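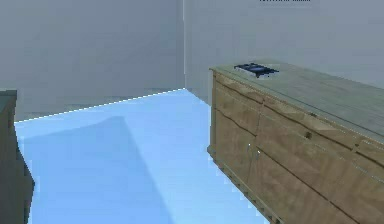

Grey walls and a light blue floor in a computer-made interior.

Lotton to collect large furniture from inside the home

Residents of Lotton will be able to have large furniture taken away from inside their homes from August, the town council has confirmed. Until now, everything had to be carried down to the pavement before seven in the morning, and many older people could not use the service for this reason.

The new collection costs 19 pounds for each visit and covers up to two large items. It will be run by Cimico, the company which already operates the reuse shop on Skomer Road. Households that receive help with their rent will pay nothing for the first visit of the year.

"We had letters from people who slept beside a broken wardrobe for months," said Elaine Guerra, who is responsible for waste services at the council. "They live on the third floor, they have no car and no family near. To put a wardrobe on the street was simply not possible for them."
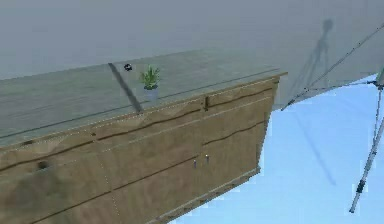

Furniture in good condition will go to the Skomer Road shop, and only the pieces that cannot be repaired will be broken up for wood and metal. Residents are asked to empty drawers and shelves before the crew arrives. The top must be cleared as well, so on a long wooden sideboard like the one shown, the small potted plant would need to find another place first. Doors that have keys should be left unlocked, with the key fixed to the inside by tape.

Cimico has hired nine people for the work and will begin with one van. Jeferson Trindade, who plans the routes, expects that the first weeks will be slow. The streets behind the old Blöndal factory are narrow, he said, and the crew will sometimes have to park at some distance and walk. There is room for 42 visits a week, and the bookings for the opening week are almost full.

Not everybody is content with the price. A group of tenants from the Blöndal side of the town asked for the service to be free for all residents over seventy, but the council answered that the budget did not allow it this year. The question will be discussed again in spring, when the first results are known.
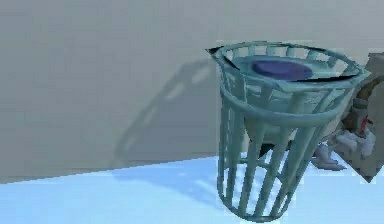

Can I still leave furniture on the pavement if I do not want to pay?
The old kerbside collection continues without charge, but it must be booked in advance, and the furniture may not be put out the evening before.

Mattresses are accepted in both services if they are dry and wrapped. Fridges, pianos and garden sheds are not included, and their owners should contact the council for a separate price.

Bookings can be made by telephone or at the counter in the town hall, which stays open during the lunch hour. The crew will call the resident half an hour before arriving – a mobile number is preferred, but a landline is also fine.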